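The Eggplant Is Not the Problem

May 25, 2019

I have spent most of this spring writing software that moves vegetables around a kitchen that does not exist. My parents ask how work is going and I say "fine."

The last post was about Kernow, my planner, and how it liked to route the right arm behind the robot's own back to reach a plate directly in front of it. That's fixed. The cost function had a sign error in it since February. I would like to say I found it through careful reasoning, but I found it by deleting things until the robot stopped doing yoga.

So now we have a new problem, and it's a better class of problem. The job is simple enough to fit on a sticky note: pick the carrot up off the plate, put it in the frying pan, leave the eggplant alone. Two arms, two hands, one of which has nothing to do. I wrote a script called Morengate to run the job over and over with the plate nudged and turned a little each time, and left it going while I slept. It got through 3,264 runs. In 2,461 of them the carrot ended up in the pan. I was pretty pleased with that until I started looking at the rest.

I had assumed the failures would be bad grasps. Everybody's failures are bad grasps. I had even started a branch named "better-fingers." But Morengate saves a still at the moment the hand closes, so I pulled 100 of the failed runs and paged through them with a bowl of cereal, and after a while they all began to look like this: 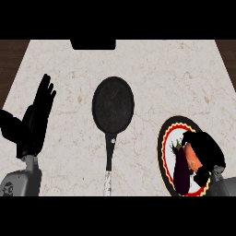 Right hand on the carrot, eggplant right next door, left hand up and waiting for instructions.

Fine, right? The fingers are over the top of the carrot. If you showed me that still and nothing else, I'd mark the run as a success and go get more cereal.

What was going wrong came later, and it was in the logs. Kernow plans the grasp and the carry as two separate problems. Once the fingers close, the carrot is supposed to be attached to the hand in the planner's model, so that the planner knows the hand is now a hand plus a carrot. In the failed runs the attach message showed up late. The planner looked at the world, saw a carrot exactly where the hand was, called it a collision, and did the sensible thing, which was to refuse to move. Then it timed out. From its point of view the robot had been rudely ambushed by produce.

The delay came from the perception side. I use a pose tracker called Uzor, and Uzor is very good as long as it can see the thing it's tracking. Put a big black hand over the carrot and its confidence drops. My code waited for a confident pose before attaching. You can see where I was being an idiot. I was asking the tracker to confirm the location of the one object whose location I already knew, since I was holding it.

The fix is five lines, one of which is a comment apologizing to Uzor. When the finger contacts say we've got something, freeze the last good pose, attach right away, and ignore the tracker for that object until we let go. I haven't run the full batch again. The handful I tried by hand went through without a tantrum, and I know better than to put a percentage on a handful.

Still on the list:

The left arm. Right now it holds a fixed pose the whole time, and I planned around it as if it were a coat rack. Sooner or later it should steady the pan.

Letting go. Freezing the pose means that if the carrot slips, the planner will go on believing in it with total faith. Allon, the little monitor I wrote for the old gripper, could catch that, but it expects two fingers and a lot of patience.

Renaming the branch. "better-fingers" now contains no changes to the fingers.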